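Bornum Community Help
Home > Household > Waste and storage

Reusing shopping bags as bin liners: where should the hook go on the wall?

Posted in Household, 1/6/25

I keep a small round bin on carpet against a painted plasterboard wall. It takes the plastic shopping bags we already have in the cupboard, so I don't buy liners. The current arrangement is one adhesive hook on the wall directly above the bin, with the next bag hanging from it by the handles. When the bin is emptied, the bag comes off the hook and goes into the bin, and another bag goes up.
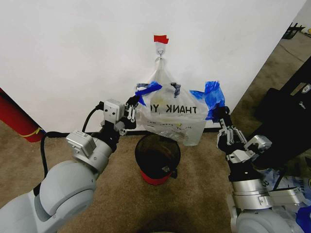
The problem is height. With the hook too low, the bottom of the bag sits in the mouth of the bin and anything thrown in catches on it. With the hook too high, the kids can't reach it. I have tried 70 cm above the floor and I'm not convinced. The second problem is that thin bags slide off a smooth plastic hook unless the handles are bunched first, and then they are slow to get undone again.

I mark the hook position with a bit of coloured tape before sticking anything down. Is there a standard height, and is there a better way to hold the handles? I would prefer not to drill. The unit is a rental.

Clilau

There is no standard height that I know of. Work it out from the bag. Hang one from your finger with the handles bunched the way you intend to leave them and measure from the finger to the bottom edge. Ours come to 38 cm. Add the height of the bin rim, then a clearance of 4 cm, and put the hook there. If you change to a longer bag the figure changes with it, so measure the longest one you use.

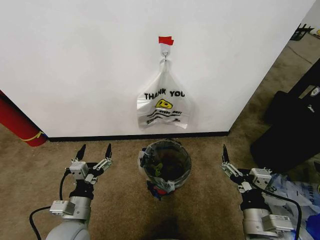 Knotting shortens the bag, sometimes by a fair bit, so a knotted bag and one hung by open handles need different hook heights. Pick one method and stay with it. I would leave the handles open and loop both over the hook. A hook with a deeper lip will hold them.

On adhesion: wipe the wall with isopropyl alcohol, let it dry, press the strip firmly and leave it overnight before hanging anything. Fresh paint needs longer. We repainted the hall at Zutholm in March and the first hook came away with a disc of paint on the back of it. An empty bag weighs next to nothing. The load comes from people pulling down on it, so lift the handles up and off.

Check the bags for splits before you hang them, particularly along the bottom seam. A split bag is fine for paper and no good for anything damp. 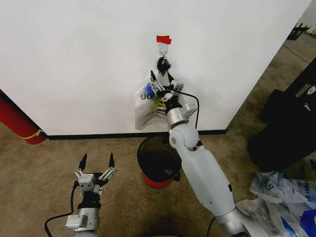
Bright
Moderator, Household and Storage

The measuring method above is sound. I'd add a few points.

A twist tie or hair elastic around the handles will keep them together, but it makes the bag a two-handed job to take down. If children are expected to do it, leave the tie off. Blu Tack is not a substitute for an adhesive strip and will mark flat paint.

Keep the bin far enough from the wall that the rim isn't rubbing. A dark scuff line just above the baseboard is a common item on rental inspection reports, and it does not always wash off. On carpet a light bin also tends to creep. A flat weight under the liner stops that.

For removal, stretch the tab straight down along the wall, slowly. Don't pull it toward you. If the tab snaps, warm the hook with a hair dryer and work dental floss behind it.

Also, please don't store a whole stack of bags on the one hook. There was a separate thread on dispensers and I have linked it in the sidebar.

Zutholm

just put the spare bags in the bottom of the bin under the one you're using. no hook needed. been doing it for years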